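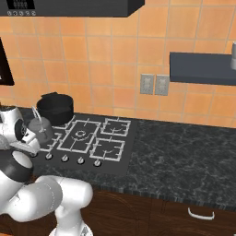 Filed under: Photography / Threads

ok thread on editing down a long project, bc I just finished one and my eyes hurt. 1,825 frames. needed a book dummy out of that. go

Started in January. Contact sheets first, tiny ones, printed on the cheap office printer. You can't pixel peep on a bad print, so you look at shapes and where people are standing. Recommend.

First pass is gut only. One second each, yes or no, no maybes. I used to allow maybes and the maybe pile was always bigger than the other two put together

First pass got me to 277. Felt great for one evening. Then I laid them out and half of them were the same picture. Man at bus stop, man at other bus stop, woman at bus stop, bus.

The project is Chmielewska btw, for anyone new. One street, both sides of it, end to end. Mostly people waiting for things. I walked it before work, so there's a lot of low sun and a lot of hats.

Second pass is where it hurts. You have to pick between sisters. Two frames, same corner, same light, one has the better face and one has the better hands. I went with hands nearly every time and I'm still not sure thats right

Things I cut that I loved: the dog on the steps. the wedding car. every single reflection except one. Reflections are like garlic, I put in too many and couldn't taste anything else

Thing I kept that I don't love: the closed pharmacy. It's a dull picture. But pull it out and the two on either side start shouting at each other

Sequencing. I tried doing it on screen in Tridex and gave up after a night. The grid view is fine for culling but I can't feel a page turn on it. Went back to paper on the floor, socks only, door shut

If you do the floor thing – number the backs. in pencil. I didn't and then opened a window.

Someone asked about color vs b&w. It was going to be b&w for the whole first year. Then I looked at the raws again and the street is really yellow, like mustard yellow in the mornings, and I'd been throwing that away. So color. Which meant redoing all the edits. Fine. it's fine

Also redid the crops. I crop way less than I used to. If the edge is wrong it was usually wrong when I stood there and cropping just makes it a smaller wrong picture

Paper: tested 4. Ended up on the uncoated from Grelent, slightly warm. Blacks go a bit soft on it and I know some of you hate that. The mornings look like mornings though. The glossy one made everybody's coat look wet

Dummy got printed at Gronano. Good people, slow email. Spine text came back upside down on the first one which was my file, not them. Check which way your spine reads!! put it on a shelf next to a normal book and look

Rounds of the dummy so far: 7. Round three was the best one for flow and I broke it in round five trying to squeeze in a diptych. Took the diptych out again. Keep every round, don't recycle them, I had to go back to three to remeber what I'd done

Text in the book: one short paragraph at the back, no captions. I had captions. They told you what to feel about people who were only waiting for a bus, so out they went

Q from DMs: how do you know when its done. I don't. I stopped when I was swapping the same pair back and forth and couldn't say which was in

Q from DMs: what lens. 35 for nearly the whole thing, then a 50 when the 35 was in the shop. Can't tell which are which anymore and I made them

Q from DMs: did you ask people. Sometimes before, more often after, a nod and the camera held up. A few said no and those are deleted, they're not in the count either

Dummy goes out to a few readers next. I want them to flip it without me in the room talking – I always talk over the slow pages

Will post some spreads when the next round is back. ok sleep

edit: 1 March 2020 – spreads are late, Gronano has a queue. also yes the dog on the steps is back in. shut up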